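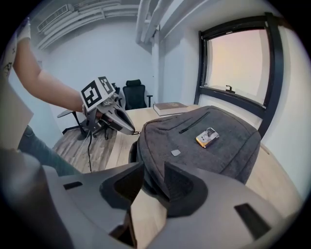

4. What "phone nearby" means, and whether it matters

The claim that a phone lying within reach makes people read worse, even when it is silent and they never touch it, has become close to common knowledge. It appears in school policies, in advice to parents and in the opening paragraphs of many papers on study habits. We held a mild version of it ourselves when we planned the Drondmont sessions. In this section we explain why we are now less sure, and why we think a good part of the existing evidence is weaker than the confidence with which it is quoted.

4.1 The problem of placement

Most studies of this kind compare two or three positions for the phone: on the desk, in a bag, in another room. The labels sound clear. In practice they cover a wide range of arrangements, and few papers say which arrangement was used. A phone in a bag may be at the bottom of a closed bag under a chair or in an open side pocket at elbow height. A phone on the desk may be face up beside the page or face down at the far corner. When a student drops a bag on the table and puts the phone on top of it, as with the phone and backpack in Figure 1, the usual labels stop working altogether. The phone is on the bag and the bag is on the table. A rater with a coding sheet that offers only "desk" and "bag" has to pick one, and we have found no published sheet that says which.

This would be a small matter if such cases were rare. We doubt that they are. Students who come to a reading room with a bag, a book and a phone put them wherever there is space, and the order in which the things come out of their hands probably has more to do with the final layout than any intention to study well or badly. Treating that layout as a sign of self-control seems to us a large step, and it is a step that several survey-based papers take without comment.

Figure 1. A phone in a gold and white case on a dark gray backpack, with a closed book behind.

The book raises a similar difficulty. Some observational work treats a closed book near a phone as evidence that reading has been given up. A closed book shows that the book is closed. It may have been finished, or not yet begun, or it may belong to a course the student is not working on that day. An observer who walks through a room once and writes down what is on the tables cannot separate these cases, and walking through twice helps only a little.

4.2 The Drondmont sessions

Our own data do not settle the question, and we want to be plain about how little they can carry. The sessions were run in the Hashemi reading room at Drondmont with 26 students, each of whom read for 30 minutes on 2 separate visits. On one visit the phone stayed on the table. On the other it was left at the front desk. The order was reversed for half the group. After each reading, students answered 27 questions on the text, most of them about stated facts and the rest about inferences that a careful reader should be able to draw.

We found a difference in the expected direction on the inference questions and none worth reporting on the factual ones. A reader inclined to believe in the effect will say that inference takes more attention and so should suffer first. Perhaps so. But we had not predicted this split, and had the pattern come out the other way round, an equally easy story was available: that small facts slip past a distracted reader while the general sense gets through. A theory that can absorb both results has not been tested by either.

There is also the matter of what the students knew. Asking someone to hand over a phone before reading is not a neutral act. It tells them what the study is about. Many students arrive with a firm belief that phones hurt concentration, having heard it from teachers for years, and some of them may try harder when the phone is gone, or read with less conviction when it is present. We cannot rule this out with our design. Neither can most of the studies we cite, although the larger ones tend to mention it only in a closing paragraph on limitations.

4.3 The Estau and Kunport comparisons

Two field comparisons are often brought in to support the laboratory work. In the Estau comparison, a library that asked visitors to put phones in lockers was set against one that did not. Visitors to the first library stayed longer and reported better concentration. The two libraries also differed in opening hours, in heating and in who used them, and the locker library had been refurbished shortly before the data were collected. Any of these could lengthen a visit. The report acknowledges the refurbishment and then goes on to speak of the effect of the lockers - a habit of phrasing that later papers have copied without the acknowledgment.

The Kunport comparison is better. The same room was observed before and after a change in the rules, which removes most of the differences between buildings. However, the change took effect in February, just ahead of midterm exams, and the earlier observations come from a quieter part of the term. Students read more before exams. It would be strange if they did not. The authors corrected for the number of people in the room but not for the reasons they had come, and we do not see how they could have done so with the records available to them.

Neither comparison says where the phones were before the new rule came in. If most of them were already out of sight in coats and bags, the lockers changed very little. If most were lying in view, they changed a good deal. The size of the effect cannot be understood without that information, and collecting it would have cost one person an afternoon.

4.4 What we would accept as evidence

We do not claim that nearby phones are harmless. A phone that rings, lights up or is picked up will interrupt reading, and that finding is solid enough to need no defense here. Our doubt concerns the stronger claim about mere presence, and it would be reduced by fairly modest improvements.

First, the position of the phone should be recorded as it is found, with distance from the reader, whether the screen is visible, and what the phone is resting on or under. Categories can be built afterward from such records, and other groups can then build different ones. Second, the split between types of question should be stated in advance. Third, at least some participants should have a reason for giving up the phone that has nothing to do with attention, such as a rule about charging or insurance, so that the removal itself carries less of a message. This last point raises questions of consent, and a full explanation would be owed to participants once the session ended.

Until work of this sort is available, we think that advice to students should be worded with more care. Putting the phone away costs them little and may help. Telling them that its silent presence is draining their ability to think goes beyond what the studies reviewed here can support, our own included. We return in Section 5 to the question of why the inference items behaved differently, and report there the item-level results for both visits.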